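From: Naomi Shemweta
To: hall-users list
Date: January 8, 2019
Subject: Re: [hall-users] vacuum - no suction, which bits are missing??

Hi all, quick one between jobs, sorry for typos.

Dale Morin wrote:
> Had a go at the floors after the craft morning and the vacuum is
> hardly picking anything up. Emptied it, no change. Also the long
> metal tube keeps dropping off the hose when you lift it over the
> door sill. Is there meant to be a brush head for the mats? Only
> found the black nozzle. Esther reckons there was a second one in
> the cupboard in June.
>
> If it's cactus I'm happy to look at a new one but would rather
> not spend 500 bucks if it's just a blockage.
>
> Dale

Not cactus I don't think. Same thing happened with the old Disteck, everyone was ready to bin it and it was a sock. So before we buy anything:

Take the wand off the hose and look through it at a window. If you can see daylight it's fine. Then the hose, which is the usual culprit, right at the bend near the machine end. Drop a 10 cent coin in and see if it comes out the other end. Don't poke a coat hanger down there please, Victor did that to ours at home and that was the end of the hose.

Nozzle next. Pull it off the wand with a twist, don't yank. Hair and glitter pack in at the neck where you can't see it from underneath. Scissors, then an old toothbrush.

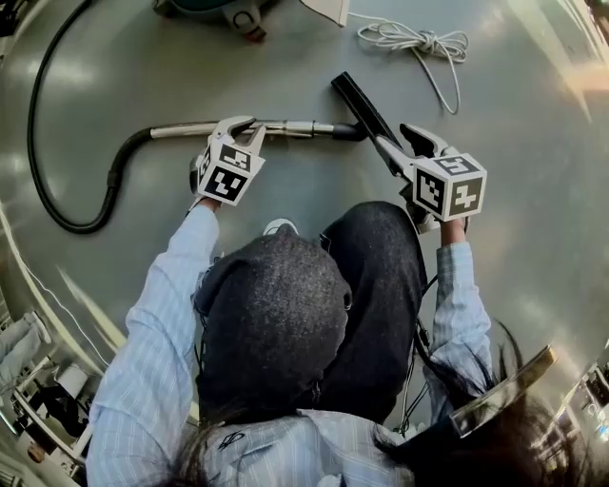
Naomi Shemweta

Silver wand in the middle, black hose one end, black nozzle the other. Push the hose end in and give it a quarter turn as you do it. If it still drops off, the cuff's worn and we need a new one, Laizer had them for 4 dollars last time I was in. Grab two.

Filter - has anyone washed it? Ever? Rinse under the cold tap and let it dry over night, properly dry, before it goes back. Spare is in the biscuit tin on the top shelf with the bags.

Second head: yes Esther is right, there was a wide one for the mats. I think Mwajuma borrowed it for the end of year clean up at the kinder. Mwajuma can you check your garage? No drama if not.

If all that fails then a basic one is about $200 and we've got that in the kitty, so no need to go anywhere near 500. But try the coin first.

Also whoever is winding the hose up tight and jamming it behind the trestle tables, pls stop, it wants to hang loose on the big hook or it cracks. Same goes for the cord.

Can't get down there myself til the weekend. Dale let us know what falls out of it.

N.

_______________________________________________
hall-users mailing list
To unsubscribe, reply with "unsubscribe" in the subject line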